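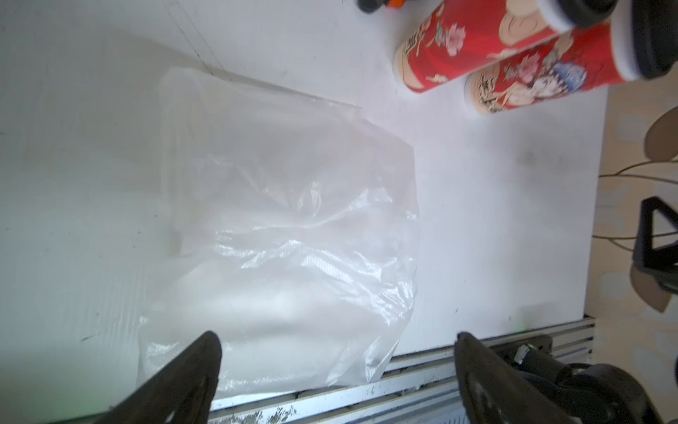
Does a written code of practice make a small two-arm bench safer to work at?

We can't say so yet. Halfway through the Sustero project we can say which rules people follow, which ones they skip, and which ones nobody on the bench could explain when asked. Whether following them prevents injuries is a separate matter, and the work as funded won't settle it.

Sustero: progress report to the Rornbridge fund
Period ending September
Prepared by Vidik

1. Where we are

The Sustero code was drafted before we were brought in. It runs to 106 clauses and is meant for small shops and labs that run robot arms on a table, close to people, doing handling work with soft and awkward items such as bags and packaging. Our job is to try the code on working benches and report what should stay.

Three benches were planned. Two have been through the full trial. The one at Thorlacius is partway through, and the visits there account for most of what follows. We had hoped to be finished with it by now. The delay is ours: we underestimated how long it takes to turn a clause into something a person can check with the power on.

2. What the clauses look like up close

A good many of them are wishes. "Operators shall remain aware of the robot at all times" is clause 14. We tried to write a check for it and gave up. No one can fail it until something has gone wrong, and at that point it only serves to blame the person who got hurt. There are others of the same type, and we will recommend that they be cut or moved into a foreword where they can do no harm.

The better clauses name a thing, a state and a moment. "Before a hand enters the shared area, both arms are stopped and the stop is confirmed on the controller." We can watch for that. We did, and it was followed most of the time in the morning and much less after lunch.
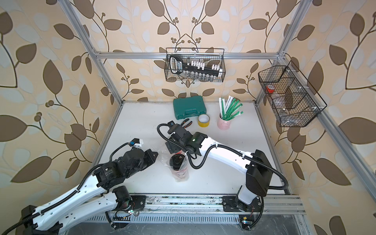 The clauses on shared reach were the ones we had most doubts about. The code treats each arm as its own machine with its own danger zone, and then adds one line saying the two zones "should be considered together." That line was plainly written by someone thinking of one arm. When two arms work over the same table, the place where their reaches meet is where the work gets done and also where a person is most likely to put a hand to fix something. One line won't cover it. We have drafted a replacement that asks the shop to mark the shared area on a plan of the table, write down who may reach into it, and say what state both arms have to be in first.

We don't claim the replacement is proven. It has been used on one bench.

3. Soft items

Plastic bags are where the code is weakest. It assumes that an item is held or not held. A bag can be held at one corner with its contents somewhere else entirely, and a person watching will want to help. Operators told us they reach in more often with bags than with boxes. We have no count to back that up and we'd be wary of anyone who offered one from a trial of this size.
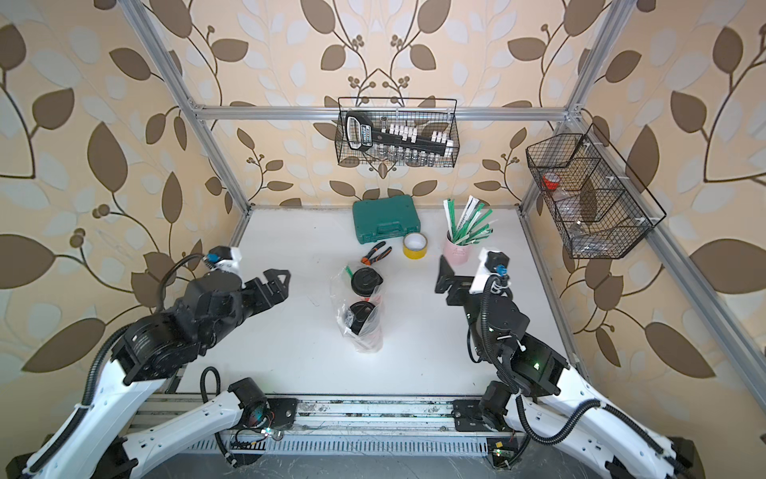 Bench with both arms in place and two lidded paper cups in a clear plastic bag.

We asked for a rule that says what to do when an item looks like it's about to drop. The draft answer was "intervene as appropriate." Our suggested wording is shorter: let it fall, stop both arms, then pick it up. Some operators disliked this. They said it would slow the work and they are probably right. Our view is that a dropped cup costs less than a pinched finger, but the fund should know that the people who would have to live with the rule are not all on board.

4. Checks at the start of a shift

The code asks for a full check each morning with a signed sheet. On paper the check takes 30 minutes. On the two finished benches the sheets came back complete every single day, in the same pen, with the same ticks, and we don't believe them. A sheet that never records a fault tells you about the sheet.

At Thorlacius we swapped the long list for three items:

Press each stop and see that both arms respond.
Move each arm slowly through the shared area and look at the cables as it goes.
Open and close each gripper with nothing in it.

Faults started to appear in the log in the first week. One was a cable that had worked its way tight at a joint. It may have been that way for months under the long check. We can't know, and I would not want this reported as a success for the short list without another bench to set beside it.

5. Cameras and records

Several clauses say that camera footage "may be used to verify compliance." We would go slowly here. A fixed view of the table shows where the arms are at a given moment. It does not show whether the stop was pressed, what speed limit was set, or whether anyone had been trained. We were handed stills as evidence for clauses that no still could support, and sent them back with a request for the controller log.
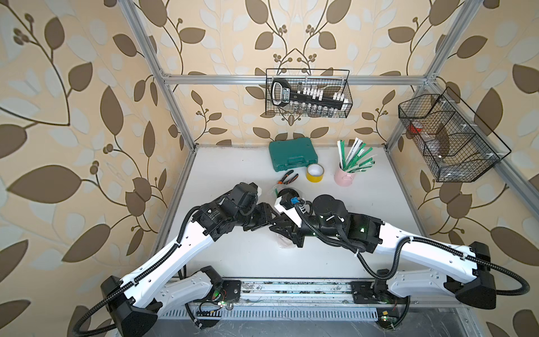 Both grippers brought together above a crumpled plastic bag at the middle of the table.

We suggest that footage be kept for reviewing near misses and that compliance rest on logs and direct observation. Shops will also need to tell staff what is recorded and how long it's kept. The present draft is silent on both.

6. Problems and changes to the plan

The vote on final wording was set for the end of this period. We've asked for it to be put back until the Thorlacius bench is done. If it goes ahead as scheduled, the clauses on shared reach will be approved in a form we have already told the drafting group does not work.

We also ask that the target of "full adoption" be dropped from the grant terms. A shop can adopt 106 clauses by signing a page — several would, gladly — and we'd have nothing to show for it except signatures.

No change to the budget is requested.

7. Next period

Finish the trial at Thorlacius, including afternoon visits.
Run the short start check on one of the earlier benches.
Send the drafting group a marked-up copy with every clause we could not find a way to check.
Hold one Thursday session with operators on the let-it-fall rule, and write down the objections as given.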